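Friday, late afternoon, coffee gone cold

I meant to write this up before lunch and then Robel Wolde came by with questions about the reward logs, so it is going in now, in one long go, while I still remember what I was cross about and what I was pleased about. Anyone picking this up after me, please forgive the rambling. The tables are in the shared folder and this is the part that doesn't fit in a table.

We are still on the kitchen tidy task. Same policy as last week (the one Robel calls Pondell, after the config file, and the name has stuck), same two-armed body, same room. The job in words is as dull as any chore: go to the counter, pick up whatever is on the rack, carry it to the table, set it down without knocking into what is already there. My mother could do it while talking on the phone and looking for her glasses. We gave Pondell 300 held-out starts and it finished 2 of the long version cleanly, start to end, with no help and no bumping. I had to read that line twice. The short version, where it only has to reach and grasp, looks a good deal healthier, and that gap is really what I want to think through here.

For the record, training was 3,952 episodes in all, and 705 of those had the full carry to the table in them. The rest are reaches, grasps, and a lot of driving about and turning around. So it has seen plenty of picking up and not much putting down, and that may be most of the story right there. Robel thinks it's the whole story. I think it's a fair piece of it, and that the rest has to do with where the head is looking.

I spent the morning going through the starts one at a time with the overlay switched off, looking at them the way the policy gets them. I do recommend this to everybody, tedious as it is. You get used to the nice level view from the corner of the room and you forget how strange the robot's own view can be.

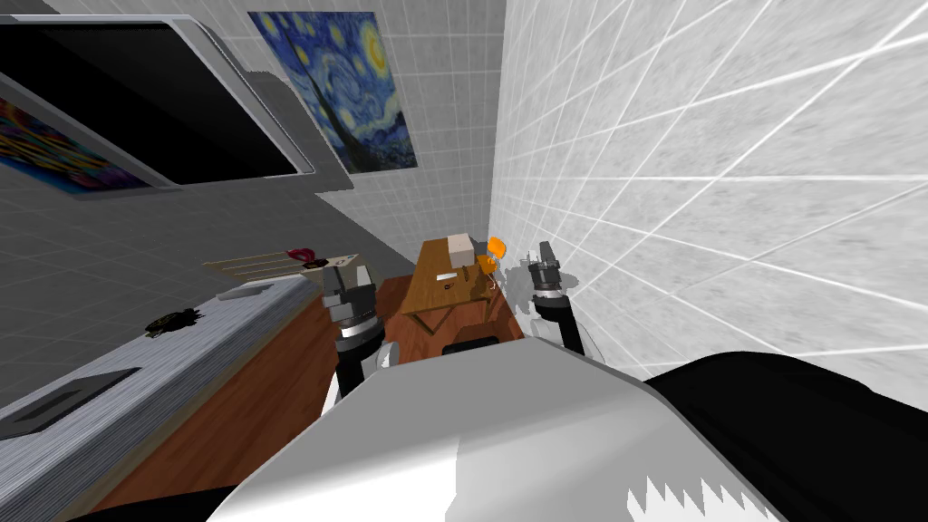
Kitchen room, robot's own view, both arms forward. Rack with the red object is at the far end of the counter, table in the middle distance.

I kept coming back to this one. The view is tilted so steeply that the counter runs up at a slant, and the torso takes up most of the bottom. The left gripper is close to the rack, so you'd think this was an easy start. But ask yourself how the thing is supposed to judge the height of that slatted top from here, with its own arm coming up beside it. I had trouble judging it myself, and I have been looking at this kitchen since September. Then there is the table, sitting between the two grippers in the view, which makes it look a good deal handier than it is. It's a walk away across the wood floor, and there's a chair just to the right of it to be mindful of.

Putting down is the part I worry about more. The table already has a box toward its far end and a small flat white thing in front of that, a card or a sheet of paper. A person would set the red object on any open bit of tabletop and think no more about it. Pondell has no idea that paper is something you'd want to keep clear of, and our scoring doesn't tell it so. We count a bump on the box and we don't count covering the paper. I'd like to change that, though I know it means rerunning the baselines and I know who will be asked to do it. Sorry, Robel.

He and I had a good long argument over sandwiches about whether any of this means machines can do chores yet. His view is that the grasping is close to solved and the rest is a matter of feeding it more carries. He pointed to the Drosenen runs, where the arm was fixed in place and the shelf was always in the same spot, and it went along very nicely for days. True enough! But that is shop-floor work, everything bolted down and lit the same way every time, and I'd be happy to say machines can do a fair amount of that. A kitchen is another kind of place. Somebody moves the rack, or leaves the mail on the table, and the chore is a new chore. I would let the thing fetch from a shelf at Drosenen tomorrow. I would not yet let it put away my good bowls.

We did agree that simulation flatters us. Objects in there have tidy weights and don't roll the way a real plum rolls, and if we are at 2 in the simulated room I don't care to guess at the real one. Kjærgaard would like to see hardware time before the next review. My feeling is that we should say no, kindly, until the long version looks less sorry than it does today.

One small encouraging thing, so this doesn't read as all gloom. In a good many of the failed runs the arm let go too early, stopped, and went back for the object. We never asked for that and there's no bonus for it. It didn't often get hold of it the second time, but it did go back, and I sat there rooting for it like a fool.

For next week:

Robel to split the scoring so that the grasp, the carry and the set-down each get their own line. One number for the whole chore hides too much.

Me to rerun the same starts with the head leveled out, everything else left alone. If the long version improves I'll buy the sandwiches.

Add the paper to the list of things not to cover. Ask the Handus people how they handle this in their table-setting task, I believe they had something similar with napkins.

Collect more carries, with the table approached from both sides. Keep the chair where it is for now.

Also the logging machine is nearly full again. I've moved the old overlays off it but somebody should look at the nightly job before we start anything big.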